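Removing wax crayon marks from an oiled wood tabletop

Wax crayon sits on the surface of an oiled finish and only stains if it is heated or rubbed in. The method below is for tops finished with hardwax oil, such as the Biltden and Moser ranges. For lacquered or varnished tops, see the separate Prultell page on sealed surfaces. Unfinished wood should be sanded.

What you need

Plastic scraper with a rounded edge
White spirit, low odour
Cotton cloths, undyed
White nylon pad, non-abrasive grade
Maintenance oil matched to the original finish

1. Clear and dust the top

Remove everything from the surface and wipe it with a dry cloth. Grit left under the scraper will scratch the oil film. Test the white spirit on the underside and leave it for 8 minutes. If the finish turns tacky, stop and contact the supplier.

2. Lift the bulk of the wax

Hold the scraper at a low angle and push along the grain. Collect the flakes as you go. Thick deposits come away more cleanly if chilled first with an ice pack wrapped in a plastic bag. Keep meltwater off the wood.

Pale timber shows dark pigments, green in particular, long after the wax itself has gone. Work on these marks first, while the cloths are clean.
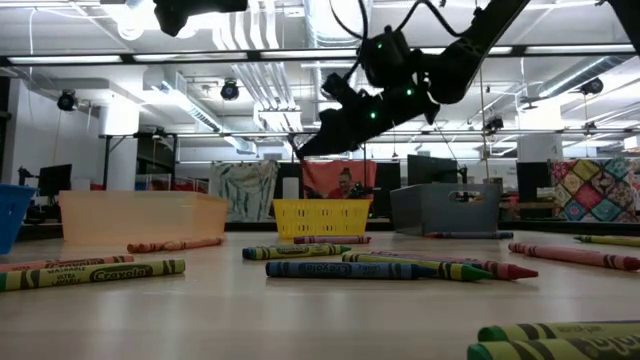 3. Dissolve the residue

Dampen a cloth with white spirit and dab the mark from the outside inwards. Turn to a clean face of the cloth after each pass. Do not pour solvent directly on the wood. Most marks need 2 or 3 passes. Open a window and keep the work away from naked flames.

If colour remains in the grain, use the nylon pad with light pressure, along the grain only.

4. Re-oil the area

Allow the top to dry overnight. Apply a thin coat of maintenance oil, feathering it beyond the cleaned patch, and wipe off the excess before it starts to set. Lay used cloths flat outdoors to dry before disposal, as oily rags can self-heat.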